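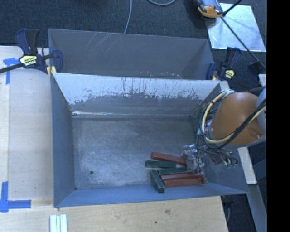 *Six blocks, one steel-gray bin and the arm at Golton's June open day.*

I got to Golton a little after nine in the morning with a paper cup of coffee and a head full of movie robots. I'd been picturing glass walls and white floors, maybe a person in a lab coat with a tablet. What I got was carpet, clamps, blue tape on a work surface, and an arm reaching into a metal bin that looked like it had lived a long and difficult life. I loved it immediately.

The open day happens once a year, in June, and you sign up on a sheet at the public library (yes, paper, with a pen on a string). There were 40 of us, split into small groups so we wouldn't all be breathing on the equipment at the same time. My group had two retired machinists, a mother with a very serious nine-year-old, a guy who sells irrigation parts, and me.

Our guide was Minoru Minami, who has been at Golton long enough to have opinions about every bench in the building. He started us at the bin and didn't say anything for a good half minute. He just let us look.

"So what's hard about this?" he finally asked.

The irrigation guy said the grabbing. The nine-year-old said the corners. Minoru pointed at her like she'd won a car.

Corners! I had never once in my life thought about corners. But look at where those blocks are, all bunched at one end of the floor with the walls close by. I'd reach in there without a thought, nudge a couple aside with my pinky, and come out with the one I wanted. A gripper has to get its fingers down next to a block with metal on one side and another block on the other, and it has to do it without jamming itself into the wall. Two of the red ones were lying right up against each other, and one of the green ones had gone off on its own diagonal. Minoru called that one "the teenager."

The whole exercise is called Bukanik, which I assumed was an acronym and spent ten minutes trying to decode. It's the name of a soup place that used to be across the street. The software that decides where the arm should go next is Wan, and nobody would tell me where that one came from. In Bukanik, the arm works on blocks in the bin, Wan keeps a record of each try, and the people come in the next day and argue over the record. They had logged 2,828 tries by the morning we visited. Minoru had the figure written on a whiteboard and seemed a bit sheepish about it, the way you'd be if a guest saw your screen time.

I asked him how many of those had gone well. "Define well," he said, and one of the machinists laughed so hard he had to take off his glasses.

What he meant, once we got him to explain, is that a block that comes up crooked and a block that comes up clean both count as a pickup on one chart, and only one of them counts on the other chart. The second chart is the one he cares about. A customer packing parts into trays can't use crooked. He also has a third chart for the times the arm pushes a block somewhere worse than where it started, and he wouldn't show us that one, though he did say it was the most useful of the three.

The machinists, meanwhile, had fallen in love with the bin. They wanted to know the gauge of the metal and who had bent it. The dividing wall has a wide, pale worn patch with scratches running down through it, and one of them crouched and studied it the way my aunt studies antique dressers. "That's honest wear," he said. He then got into a long conversation with Minoru about clamps (the bin is held by blue and black ones, with an Irwin label on at least one of them) and whether you'd be better off bolting the thing down. Minoru's position is that bolts are for when you're sure. I wrote that in my notebook and underlined it.

I should say something about the arm itself. It has a rounded orange-brown housing toward the end, and there's a thick cream hose looping around it with a bunch of black cables following along. I found this weirdly comforting. My stereo cabinet looks like that! The irrigation guy went straight to the hose, naturally, and asked about bend radius, and for a few minutes he was the most interesting person in the room.

We saw tries where the arm came down slow and careful and lifted a green block as gently as you'd lift an egg. We saw one where it shoved a red block into the side wall, stopped, and backed off. The nine-year-old said "oh no" very quietly. Then it came at the same block from another angle and got it, and all of us clapped, including the machinist who'd told me in the parking lot that he was only there for the doughnuts.

After that we went down the hall to Jetmont, a smaller outfit that shares the building and makes gripper fingers. They had a tray of old ones we could handle. You squeeze them and they give a little at the tip, and then you look at how the tips have gone smooth, and you start to understand why the people here talk about rubber and plastic the way bakers talk about flour. A set costs 2,000 dollars if you want it cut to your own drawing, which made the irrigation guy whistle.

On the way out I stopped at the bin again. Minoru was there with the serious kid, who had asked if she could set up the next try. He handed her a block and told her to put it wherever she thought would be meanest. She took her time. She walked to the far side and looked from there, came back, and tucked it tight into a corner.

"Okay," said Minoru, reaching for the keyboard. "Let's see."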